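The dish cell is now stable enough to write up. Two arms, one tabletop, one bin. I built it in my half of the shared shop on Pesmont, and most of December went into the grip.

## Fingers

The first set slid on glazed rims. Hazem Bouzid suggested a textured pad at the tip, and I cut pads from a sheet of Inema 17, glued on and trimmed flush. Closing force is capped in software at 195 counts. Above that the servo buzzes and the plate creeps toward the palm.

Plates are handled on edge. The wrist camera then gets the full rim, and the fingers close across the thickness of the plate instead of chasing a thin lip on the table.
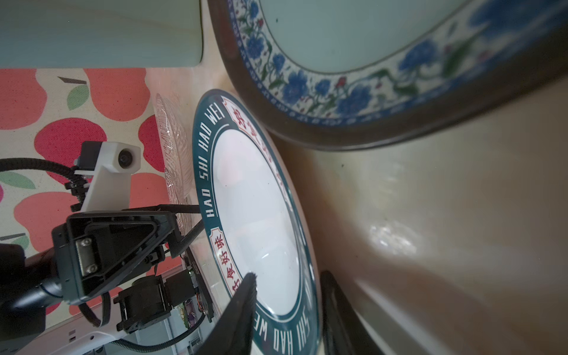 *Teal-rimmed plate on edge, from the wrist camera. The other arm's fingers are at the left.*

Both arms can reach the same plate, so I had to add an interlock. One arm holds a lock on the plate pose and the other may approach but can't close until the lock is shared. Crude — a flag and a timeout of 2 seconds — but it removed the tugging.

## Bin moves

The bin is harder than the open table. Its sides taper, so clearance for the gripper shrinks on the way down, and a dish lying at an angle leaves little room beside it. I lower the gripper next to the dish first and correct sideways at depth. The idle arm parks over the middle of the table with its gripper open.

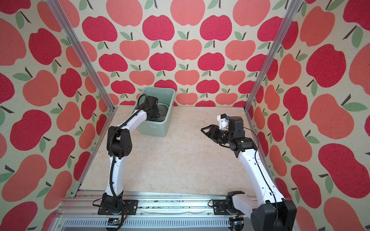
## Still open

- The corrugated cable on the left arm needs another tie near the gripper.
- Wires under the left base are still loose. Nghĩa Hà has a printed cover for the board, revision 2, untested.
- The rail needs vacuuming.
- Clear glass is unreliable in the depth estimate. I'll try a lower lamp next.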